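Moving a sourdough starter to a new town, and now it's sluggish. What changed?

Posted in Bread and Baking, 27 September 2020

ryecrumbs

Hi all, long-time reader and very happy bread nerd here! I have a rye starter that I've kept going for 7 years. It's the best thing in my kitchen and I've given jars of it to pretty much everyone who has ever eaten at my table. We moved in May from Dimdale to Rirkville, and it has not been the same since.

In Dimdale it would double in four hours after a feed, every single time, and smell like green apples. In Rirkville it takes nine or ten hours, it barely domes on top, and the smell is more like nail polish in the morning. The bread still rises, but the crumb is tight and the loaves spread out sideways when I tip them from the basket.

What I do: keep it on the counter, feed it once a day before work, one spoonful of old starter to two spoonfuls of flour and two of water. I mix with tap water straight from the faucet. The flour is the same brand of whole rye I always bought (though from a different store, and I think it's been sitting on the shelf a while). The kitchen is on the north side of the house and it's definitely cooler than the old one. I bake twice a week, usually a mixed rye and wheat loaf in a lidded pot.

Is it the water? The flour? Did the old yeast get replaced by whatever lives in Rirkville? I've read that this happens and I've read that it's nonsense. I would love to hear from anyone who has moved house with a starter and got it back to its old self. I really don't want to start over!

morningloaf

Oh, I love this kind of problem! And good news first: a starter that smells of nail polish is a hungry starter, and hungry is very fixable. I've moved mine three times and it has sulked every time, and it has come back every time too.

I'd take things in this order.

Feeding. One to two to two once a day is pretty lean, especially with whole rye, which ferments like mad. What I suspect is that it rises slowly in your cool kitchen, then sits past its peak for hours and turns sharp, and then you feed it with too much of that sharp old starter carried over. So it starts every day a bit tired. For one week, feed it twice a day, and go to one part starter, four parts flour, four parts water. Weigh it if you have a scale. Spoonfuls of rye vary a lot depending on how packed they are, and your water and flour spoonfuls don't weigh the same anyway, so you may have been keeping it runnier than you think. Runny starters don't dome much. They bubble up and slump.

Temperature. This one is huge and people underrate it. I keep mine at 79 degrees when I'm waking it up and the difference is amazing. You don't need any gadgets. Put the jar in the oven with only the light on and leave the door closed (tape a note over the dial, please, I have cooked a starter and I was sad for a week). Check with a thermometer after an hour because some oven lights run much warmer than others. If it goes over 85 or so, prop the door with a wooden spoon. A cooler with a bottle of warm water in it works just as well and you can't accidentally bake it.

Water. Try it, it costs nothing. Fill a pitcher the night before and let it stand uncovered, and use that. If your town uses plain chlorine, a good part of it will leave overnight. If they use chloramine it won't, and you'd want filtered or bottled water to compare. The town's water report should say which. Make two jars from the same spoonful, feed one with tap and one with bottled for several days, and mark both with a rubber band at the start level. I adore a two-jar test! You'll know by the weekend and you won't have to take a stranger's word for it.

Flour. Sniff it. Whole rye has oil in it and old whole rye smells like crayons or stale nuts. If it does, it'll still feed a starter after a fashion, but fresh is so much livelier. Freeze whatever you won't use in a month.

And for the loaves that spread: that sounds like acid to me. When the starter is overripe, the gluten in the wheat part of your dough takes a beating and can't hold a shape. Use the starter at its peak, when the top has just stopped climbing and is maybe thinking about flattening, and shape a little tighter. I'd bet anything your crumb opens up again.

Please come back and tell us how it goes!

hearthandcrust

Agree with most of that except I wouldn't bother with the water at all. I've used tap water all my life, never a problem. Also you can just keep it in the fridge.

The yeast does not get replaced. It's mostly coming in with the flour. If you changed mills then ok maybe a little.

orkskabaker

Jumping in because I went through nearly the same thing when we came to Orkska, and it was the flour in my case, all of it.

I had been buying from a small mill and switched to the supermarket bag after the move. The starter went from a roaring thing to a puddle within a week. I changed the water, I changed the jar, I moved it onto the top of the fridge, I talked to it. Nothing! Then I found that Fankhauser, the bakery a few streets from us, sells whole rye by the pound out of their own sacks if you ask at the counter. They grind it on site. Two feeds with that and my jar had pushed its lid off. I stood there in my pajamas cheering.

So my very strong advice is to ask your nearest real bakery. Bakers are lovely about this. They go through flour so quickly that it's always fresh, and many will sell you a small bag or even hand you a spoonful of their own starter to compare with yours. Go after the morning rush, bring your own container, and buy a loaf while you're at it.

I walk over for mine every other week now, and it's turned into my favorite errand. Past the low buildings and out where the road opens up, then along toward the trees, and home again with a warm bag under my arm.

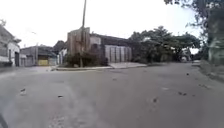 ryecrumbs replied that there is a bakery on the far side of Rirkville she hadn't thought to ask, and wanted to know whether freshly ground rye needs more water than the bagged kind, since her starter was already on the loose side.

It can, yes! Fresh ground is often a bit coarser, so it drinks slowly and then keeps on drinking. Mix it to where you normally would, wait 10 minutes, and look again. If it has gone from thick batter to something like wet cement, stir in another spoonful of water. Mine likes to be just stiff enough that the spoon leaves a track that fills in slowly. With a jar as loose as yours I'd hold some water back at first and see where it settles.

Two more things from my own trial and error. Don't swap everything over in one go. Do half old flour and half new for a couple of feeds so you can tell what's doing what, and keep a backup in the fridge from before the change. I smear a thin layer of active starter on baking parchment, let it dry until it flakes, and keep the flakes in an envelope in a drawer. They keep for ages, and after 7 years you should absolutely have some put away.

And bake a plain loaf as your test, no seeds, no molasses, same pot, same oven. It's so much easier to see a change in the crumb when the recipe is boring. Mine got noticeably taller on the second bake and by the fourth I'd stopped checking.

morningloaf

Seconding the dried flakes! To bring them back, crumble a spoonful into lukewarm water, leave it until it's soft, then stir in the same weight of rye and keep it warm. Give it three days of feeding before you bake with it.

ryecrumbs

Thank you all so much. I've got two jars going in the oven with the light on, one tap and one bottled, rubber bands in place and a very large note on the dial. The rye did smell like crayons. I'm calling the bakery tomorrow.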